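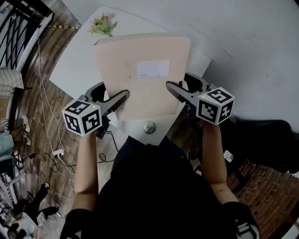 About Gostico

Gostico is a small film club and online cinema run from Rornham, and we've been sharing short films and documentaries from Central and Eastern Europe for longer than any of us care to admit! Iveta Říha started it with a borrowed projector and two rows of chairs, and the first programme was chosen over a very long supper. These days Rodica Pîrvu picks the films, Čestmír Dvořáček writes most of the English subtitles (and frets over every comma), and there are 205 titles in our library, with more added each October after the Tretness weekend.

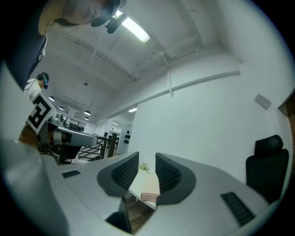 Do I need to be a member to watch?

Anyone can watch the free shelf, where we keep 30 shorts at a time. Members get the whole library, plus our letter, which does tend to go on a bit.

We love hearing from film-makers too, so do write to Štefánia Jurčo if you have something finished, or very nearly.

121 shares | 2 comments

Recent from Gostico
Subtitling a comedy without losing the jokes
Vojtěch Bednárik on his first short
What we watched at Tretness

© Gostico, Rornham | Contact | Back to top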